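Home | Datasets | Documentation | Releases | Contact

# Borumus Bread Log

Borumus is a collection of written baking records for yeasted and sourdough breads, maintained by the Neline Baking Archive. Each record follows a single batch from the first weighing of flour to the cooled loaf. The collection is intended for recipe developers, teachers of baking, and anyone who wishes to compare how small changes in water, salt, and resting time affect a finished bread.

## Contents

The current release holds 200 batch records in one table, together with a folder of free-text notes. Every batch was mixed by hand in the Neline test kitchen. Mixer doughs are kept in a separate collection, Flusta, and the two should not be merged without reading the notes on kneading time in both.

Three families of bread are covered:

- lean white loaves made with commercial yeast
- whole wheat and part-rye sourdoughs
- enriched doughs containing milk, butter, or egg

Enriched doughs are the smallest group, with 38 records. Comparisons within that group should be made with care – several of the batches share a single bag of flour.

## Fields

`batch_id` – the identifier written on the kitchen card.
`flour_g`, `water_g`, `salt_g` – weights in grams as read from the scale, before any flour used for dusting.
`leaven` – yeast, starter, or both.
`room_temp` – kitchen temperature at mixing, in degrees Fahrenheit.
`first_rise_min` – minutes from the end of kneading to shaping.
`second_rise_min` – minutes from shaping to the oven.
`bake_min` – minutes in the oven, including any time under a lid.
`crumb_score` – a judgment from 1 to 5, where 1 is tight and 5 is very open.
`notes` – the baker's own words, corrected for spelling only.

Blank cells mean that the value was not recorded. They do not mean zero. In sourdough records, the flour and water in the starter are included in the totals, and the hydration figure can be worked out directly from `water_g` and `flour_g`.

## Method

Bakers filled in the card as they worked. Rising times were taken from a wall clock and entered to the nearest 15 minutes, so short rises are less exact than the other fields. Loaves were cooled on a rack before cutting. Two readers scored the crumb separately, and where they differed by more than one point the loaf was discussed and a single score agreed upon.

## Known limitations

All batches were baked in the same deck oven. Home ovens lose heat faster when the door is opened, and baking times will usually need to be extended. Room temperature is missing from many of the early cards. No attempt has been made to record the brand of flour, although protein content is given in the notes where the baker knew it.
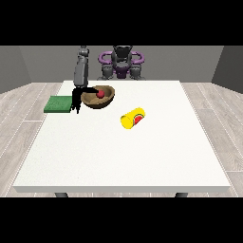

Jae-in Um wrote that the crumb scores for the rye loaves seemed harsh, given that a dense crumb is what most people want from rye, and asked whether a separate scale might be used. The scale will remain unchanged in this release, as altering it would break comparison with older records. A second field for rye, scored against bakers' expectations for the style, is planned for version 3.

## Use and citation

The table and notes may be copied, adapted, and printed for teaching, provided that Borumus is named as the source. Corrections should quote the `batch_id` and the field concerned. Messages received by noon on Thursday are normally reviewed the same week.

## Related collections

- Flusta: Mixer Doughs and Kneading Times
- Tijani: Flatbreads on the Griddle
- Starter Feeding Records
- Notes on Weighing Salt

Contact the archive | © Neline Baking Archive | Back to top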